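Search the archives Search

We use cookies to keep you logged in to the list archives. OK

Borkbridge Family Shows list
Subject: Re: Skiluvden tickets for February?
From: Zorica Karagiannis
Date: October 7, 2022

Doina Obradović wrote:
> Has anyone seen the Skiluvden show with small kids? We're looking at the
> February dates at the Dumitrescu Theater. Mine are three and six, and the
> little one does not sit still. Is there an intermission? And is the
> balcony OK or should I hold out for the floor?

Doina, go, go, go! We saw them in Ladivia last spring and my two are still singing the porridge song at breakfast (and so am I, in the car, alone).

There's one intermission, and the first half is the shorter one. Your three-year-old will be fine. Half the songs have the kids up on their feet anyway, and when Maj-Britt Rustad comes down the aisle with her accordion nobody is sitting, grandparents included. The slow part is the owl story right after the break - we used that for a bathroom trip and missed very little.

On seats: the Dumitrescu holds 592 and I'd happily take the balcony, front row if you can get it. Floor seats are flat for the first few rows, so a six-year-old ends up looking at the back of somebody's head. Ask the ushers for booster cushions on the way in, they run out.
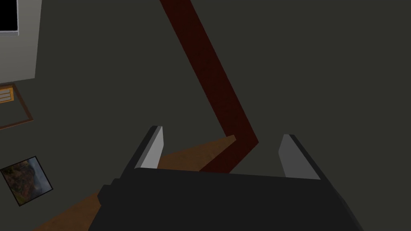 Tickets are $42 for adults at the box office, and under-fours get in free on a lap, but you still have to request the lap ticket when you book. Xiaoyan Dong got all of hers by phone in five minutes. I'd do it soon. Ladivia was a much bigger hall, almost 1,000 seats, and it was packed both nights.

If anyone wants to sit together at the early show, write me off list. I'm thinking of getting a whole row!

Zorica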